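Faltness Auctions to Offer the Lauritsen Collection of Stock Certificates and Company Paper in March

By Fionnuala Cullinane, Press Office
March

KANIS - Faltness Auctions announced today that it will offer the Lauritsen Collection of antique stock certificates, bonds and related company paper at its Kanis saleroom in March. The collection has been divided into 145 lots and will be sold without interruption in a single afternoon session, beginning at 12 noon.

The collection was formed by the late owner of a small printing business in Kanis, who bought his first railroad bond as an apprentice and continued to add to his holdings until shortly before his death. It has remained with the family since then and has never been shown in public. Most of the pieces have not been on the market in more than a generation.

Railroad issues make up the largest part of the sale. They include common and preferred shares, equipment trust certificates and gold bonds, many with the full sheet of coupons still attached. Mining shares form the second group, with a strong run of Western silver and copper companies, several of which failed before they produced any ore. The remaining lots cover canals, toll bridges, gas and electric light companies, early telephone exchanges, and makers of household and office equipment.

"Mr. Lauritsen was a printer, and he bought as a printer," said Marama Goodwin, Head of Paper and Financial History at Faltness Auctions. "He cared about the quality of the engraving, the evenness of the border and the condition of the sheet. Signatures came second for him, although he did acquire some very good ones. Collectors who value fine vignettes will find a great deal to study in this sale."

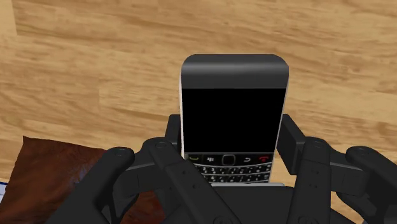
A BlackBerry-style smartphone over a wooden surface.

Among the leading lots is a group of nine specimen certificates from the Gosusum Canal and Navigation Company, each with punched cancellations and the printer's order number penciled in the margin. The company issued shares for less than four years, and the specimens are believed to be the only set to have stayed together. They will be offered as one lot and will not be divided. The vignette shows a loaded barge passing through a lock, with a seated figure of Commerce to the left, and it was used again in a reduced size on the company's bonds. One of those bonds appears later in the sale.

Also of note is an unissued share book from a Kanis streetcar line, with 12 certificates and their stubs still bound in the original boards. The spine is worn and the rear board is loose. The certificates themselves are bright and clean, with light toning at the outer edge.

Condition has been described in detail for every lot. Faltness Auctions uses the terms Uncirculated, Extremely Fine, Very Fine, Fine and Fair, and each term is defined at the front of the catalog. Cancellation holes, cut signatures, staple marks, folds, tape and ink stamps are listed where they are present. Certificates sold in groups have been checked one by one, but minor faults in group lots may not be noted separately, and such lots are not subject to return.

Buyers are reminded that the certificates are sold as historical items only. They are canceled, expired or issued by companies that no longer exist, and they carry no claim on any current business. Faltness Auctions does not research possible share value on behalf of buyers and makes no statement on that subject.

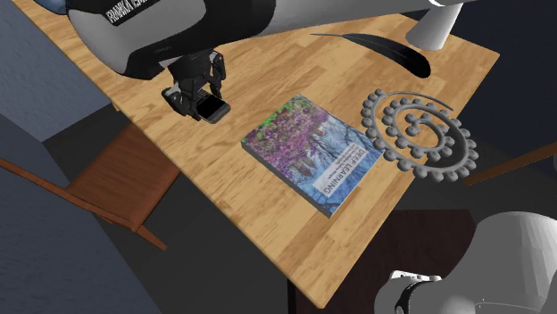

The collection will be on view at the Kanis saleroom during the three business days before the sale, from 9 in the morning until 5 in the afternoon, and again on the morning of the sale until 11. Items may be removed from their sleeves only by a member of the saleroom staff. Visitors who wish to compare several lots at once are asked to book a table in advance through the front desk. Ink pens are not permitted in the viewing room - pencils are available on request.

Bids may be placed in person, by telephone or in writing. Telephone bidding is open for lots with a low estimate of $200 or more, and requests for a line must reach the saleroom by the close of business on the day before the sale. Written bids should state the lot number, the highest bid and a daytime contact number. Where two written bids of the same amount are received, the earlier bid will take precedence. A buyer's premium will be added to the hammer price of each lot, at the rate stated in the conditions of sale.

Successful bidders may collect their purchases from one hour after the end of the sale. Certificates sent by mail are packed flat between rigid boards. Framed items and the bound share book cannot be mailed and must be collected in person or by a carrier chosen by the buyer.

The printed catalog contains an essay by Ms. Goodwin on the engraving and transfer methods used for security printing in the nineteenth century, together with an index of companies, printers and signers. Copies may be ordered from the saleroom or picked up at the front desk during viewing hours. The index was compiled in part from Mr. Lauritsen's own card file, in which he recorded the seller, the price and the date of almost every purchase. The card file itself is not included in the sale and will be kept by the family.

"We are grateful to the Lauritsen family for their confidence and for their patience while the catalog was prepared," Ms. Goodwin said. "Very few collections of this kind reach the saleroom with their records in such good order. We expect interest from railroad and mining collectors in particular, and from those who study the history of printing."

A second sale, made up of the reference books, auction catalogs and printers' sample sheets from the same library, is planned for later in the year. Details will be announced when cataloging has been completed.

About Faltness Auctions

Faltness Auctions is an independent auction house based in Kanis. It holds regular sales of paper money, stock certificates and bonds, maps, postal history and printed ephemera, and it accepts single items as well as complete collections for sale. Valuations for estate and insurance purposes are available by appointment.

Press inquiries should be directed to Fionnuala Cullinane at the Faltness Auctions Press Office. Images of selected lots are available to the press on request.

Get sale dates and catalog notices by email. Sign up for our newsletter. You may unsubscribe at any time.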